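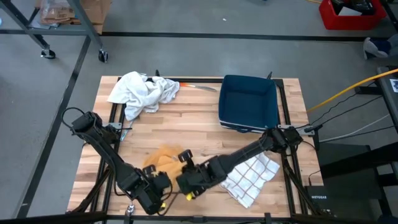
Towels repel water after switch to liquid detergent

limescale_pete
Dec 24, 2023
Kitchen towels, cotton, mixed ages. In April I moved from powder (Irno) to liquid (Estach) and stopped adding washing soda. The towels now bead water on first contact. A drop sits on the surface for 5 seconds before it soaks in. Same machine, same cycle, same load size. No softener in the drawer and no dryer sheets. Supply is hard, straight off the main. Looking for the mechanism first, then a fix.

grayfold
Two candidates. Residual surfactant, or grease that the liquid isn't lifting in hard water. Soak one towel in plain hot water and agitate it by hand. Suds mean residue. No suds and a greasy film on the water means soil. Do that before you buy anything.

drumspeed
It's the detergent. Liquids don't carry the builder that powders do. Calcium ties up part of the surfactant and the rest is underdosed for kitchen soil. Go back to powder and close the thread.

limescale_pete
Soak test done. Faint suds, no film. Water went slightly gray.
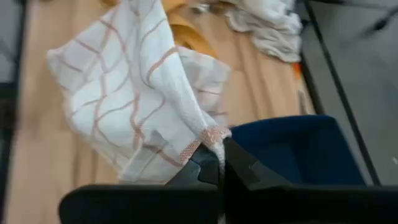
Repeated it on the terry ones and got more suds, which I would expect from a pile fabric holding on to more rinse water. The flat weaves were close to clean. So the liquid is leaving something behind, but the flat weaves bead as badly as the terry does. Residue alone doesn't cover that.

grayfold
How much are you dosing?

limescale_pete
Cap line 4, per the label for hard water. The powder was 2 scoops.

drumspeed
Line 4 is for a full drum of heavily soiled work clothes. Kitchen towels on their own are a small load. You are overdosing by a wide margin, and a short cycle won't rinse it.

grayfold
Disagree on "close the thread" then. If he is overdosing, powder only hides the problem. Powder residue turns up as stiffness and gray cast instead of beading. The rinse is the thing to fix.

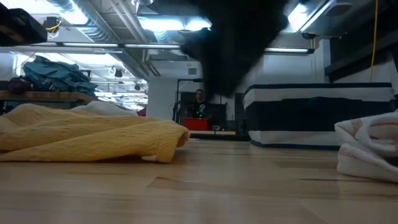 Shirley Poirier

Some of this depends on the cloth. Waffle weave holds water in the cells and feels absorbent even when the yarn itself is coated, so the drop test misleads on it. Use the hem of a plain weave, where the structure is tight, and compare with a new towel that has been through several washes. New ones still carry mill finish and will bead whatever you wash them in. The first post says mixed ages. Which ones are beading?

limescale_pete
Mostly the newer ones, now that I look. The oldest flat weave takes the drop at once.

Shirley Poirier
Then sort by age before changing detergent again. Boil wash the new ones with washing soda, no detergent, and run an extra rinse. If they still bead, it's finish, and it needs more washes.

drumspeed
I've run a Kasten front loader on liquid for years and stripped towels regularly. Finish washes out early. By now it's residue.

Shirley Poirier
Depends on the finish. Silicone softeners hold on a lot longer than starch.

grayfold
Citric acid in the last rinse is also worth a try for the mineral side. Never in the same bath as the soda - they neutralize each other. Check your manual on acids too. My old Rendton 2330 warned against them on account of the seals.

limescale_pete
Plan: half the dose, extra rinse on, soda back in. New towels get the boil wash separately. Citric acid is on hold until I find the manual. I'll post drop times after a few cycles.

drumspeed
Change one thing at a time or the times won't tell you anything.

limescale_pete
Fair. Dose first, then.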